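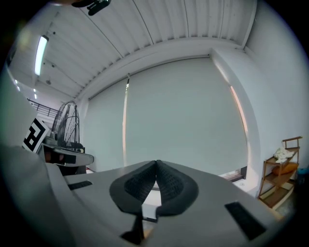 About Dulletti

Dulletti develops hand-held grippers and the software that turns their recordings into working motions for robot arms. The company was founded by Tyson MacLeod and Yvette Gagnon, who had worked together on packaging machinery and wished to make robot handling practical for smaller firms. Our customers are laundries, repair shops and parts warehouses. Most of them have no robotics staff of their own.

Our Work

An operator holds the gripper and carries out a task by hand. The recording is checked, corrected where needed, and used to prepare an arm for the same task. The Grildale office is responsible for recording and software. Assembly, testing and repair of the grippers take place at our second site, in Niazi.

The Finger Pad Fault

Customers who have been with us for some years will know that our record includes a serious fault. We believe it belongs on this page together with the rest of our history.

In November, a customer reported that an arm fitted with our fingers had dropped a glass measuring jar from shoulder height. An employee standing nearby received a cut to the hand and was treated the same day. The arm had reported a secure grip up to the moment of the fall.

The customer stopped the arm and returned both fingers to Niazi. Dwight Hawthorne, Head of Safety, led the investigation. He found that the bond between one soft pad and its finger had begun to separate along the lower edge. The pad remained in place and looked sound when the gripper was closed. Under a side load it shifted, and the object slid with it. The software measured only how far the fingers had closed, and therefore had no means of detecting the movement.

A review of our service records showed that two earlier customers had mentioned pads that felt soft or uneven. In both cases the pads were replaced as ordinary wear and no further inquiry was made. This was a failure of our procedures, and the company accepts responsibility for it.

We asked all customers to stop lifting glass and any load above head height until their fingers had been inspected. In total, 2738 pads were returned or checked on site. Of these, 87 showed some degree of separation. All came from batches in which the adhesive had been given too short a curing time after a change to the assembly schedule.

What Changed

Every pad is now held by a mechanical clip as well as adhesive. Sample pads from each batch are put through 3000 grip cycles with a side load before the batch is released. The Graltell monitor, developed by Kamil Vlček and his team, compares finger position with motor current and stops the arm when the two do not agree. It is supplied with all new systems and was provided to existing customers without charge.

Any report of a loose, soft or uneven pad is now opened as a safety report. It may be closed only by the safety office, which answers directly to Ms. Gagnon and has the authority to halt shipments. That authority has been used once since the office was formed – over a delivery of clips that did not meet the drawing.

Our People

Tyson MacLeod, Managing Director
Yvette Gagnon, Technical Director
Dwight Hawthorne, Head of Safety
Kamil Vlček, Software Lead
Océane Cormier, Customer Support and Training

Reporting a Concern

Customers who notice a change in the way a gripper holds an object should stop using it and contact Océane Cormier through the support desk. Please keep the pads attached and do not clean them before they are returned. A replacement set will be sent while the inspection is under way. Reports are also welcome from operators and technicians who do not hold the customer account – a serial number is helpful but not required.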